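Workshop Diary: Saturday, Second Tower of the Week

Filed under: Refurbishment / Desktop / Diary

4 min read

The bench was opened at nine in the morning. The second tower from the Esen consignment was brought up from the store and entered in the register as unit 158.
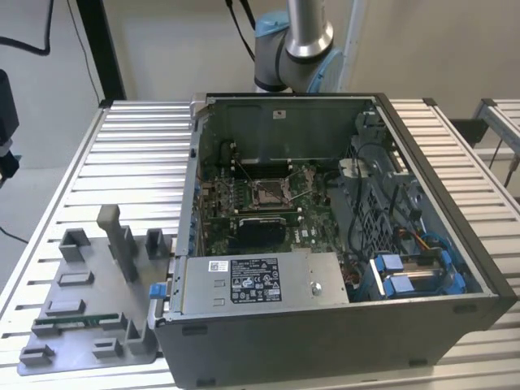 The register requires that every machine be logged before any part is removed from it, and this was done. The entry gives the date of receipt, the condition of the outer shell and the name of the office that released it. The Esen paperwork stated that the machine had been in use at a reception desk and had been withdrawn when the office moved. It made no mention of a fault. The drives were recorded as present and are to be erased before any other test that requires them.

Work began with the processor socket. With the processor out, the contacts can be examined under the magnifier, and this office has always preferred to do so at the start of the job. I went over the contacts twice, first with the lamp on the left and then with the lamp on the right. No bent contact was found. A small quantity of old thermal paste had dried on the outer edge of the retention frame and was taken off with a cotton swab and alcohol. The lever was raised and lowered and moves as it should. A replacement processor has been requested from Khunthong under the standing order. Until it arrives, the machine cannot be started, and the bench sheet has been marked to that effect.

The memory was dealt with next. Our policy remains that modules are tested one at a time in the reference machine before they are matched to a tower. The Skedo test program was left to run on the first module while I continued with the cleaning. It completed a full pass before eleven with no errors reported. The second module was slower to be recognized and had to be reseated. It then passed as well. Both were placed in antistatic bags and labeled with the unit number.

Cleaning took longer than the time sheet allows. The sheet gives 30 minutes for a desktop tower, a figure set when most of our intake was smaller machines, and I have again written to ask that it be reviewed. Dust had settled behind the drive cage, where the vents are fine and the brush does not reach well. The soft nozzle was used at low pressure. The fan blades were held still by hand throughout, as the written procedure directs.

I considered whether to remove the expansion card and decided to do so. The slot was cleaned and the card was returned to the same position. The bracket screw had been overtightened at some point and the head was worn. It was replaced from the small parts drawer, and the drawer is now low on screws of that size. A box of 200 has been added to the monthly order. The previous box held 100 and did not last the quarter.

The power supply was tested separately with the load tester. All readings fell within the permitted range and were copied to the register in full. It is a quiet unit in good order and I see no reason to replace it. I note for my own reference that the blue latches and tabs in this style of case are a considerable help. A drive carrier can be taken out and put back without tools, and the person doing the work is less likely to drop a screw onto the board. I would be pleased to see more cases of this kind in the intake.

Cables were the last item before lunch. Those near the drives were checked for wear and the connectors pressed home. One tie was cut and replaced with a reusable strap. The stickers inside the chassis were left in place, in keeping with the rule that original labels are to be preserved wherever they can still be read.

The afternoon was given mostly to correspondence. Forkari has asked whether its February allocation can be brought forward. The reply stated that machines are released in register order and that no date can be confirmed while processors are outstanding. A copy was placed in the file. Forkari has been patient and I would have liked to offer a better answer.

The side panel was washed, dried and stood against the wall with a tag bearing the unit number. It will be refitted after the first successful start. The tower itself is to remain on the bench under a dust cover.

Outstanding for next session: erase both drives, fit the processor when received, apply new paste, and complete page 2 of the bench sheet, where the fan readings are still blank. Bench closed at twenty past four.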